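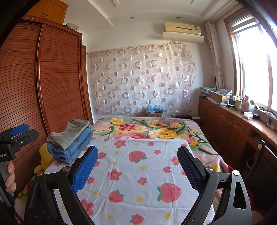

Print this page | E-mail to a friend

Posted in June by Teun Baert

Looking after old paperbacks – quick list

Been asked this a lot since the box sale in Jasthorpe. Mostly westerns and crime, cheap paper, glue spines. No special gear needed.

Musty smell. Stand the book open in a lidded tub, with an open dish of baking soda next to it. Not touching. Leave it 3 days, then sniff. Still bad? Fresh soda, go again.

Price stickers. Hair dryer on low, peel slow from one corner. Gum left behind – roll it off with a clean fingertip. No lighter fluid on matte covers, it leaves a ring. Ask me how I know.

Loose pages. Thin line of white PVA glue down the inside edge, toothpick not brush. Wax paper either side, close it, weight on top overnight. Never tape. Tape goes brown and takes the print with it.

Curled covers. Flat under a couple of big cookbooks for a week. Dont iron them, whatever your aunt says.

Dust. Hold the book shut tight and brush the top edge away from the spine. Old shaving brush is perfect.

Shelves. Not on an outside wall if you can help it, and out of direct sun, red spines fade first. Upright and snug but you should be able to pull one out without dragging it's neighbor along. Bookend at the loose end so nothing leans.

Boxes for moving – small ones. I packed 81 paperbacks in one carton once and the bottom went on the stairs. Spines down or flat, never spines up.

Gerrit Van Dijk wrote in to say cedar blocks keep silverfish off. Haven't tried it. I use sticky traps behind the bookcase and check them when I vacuum.

Next time, getting coffee off a dust jacket.

Print this page | E-mail to a friend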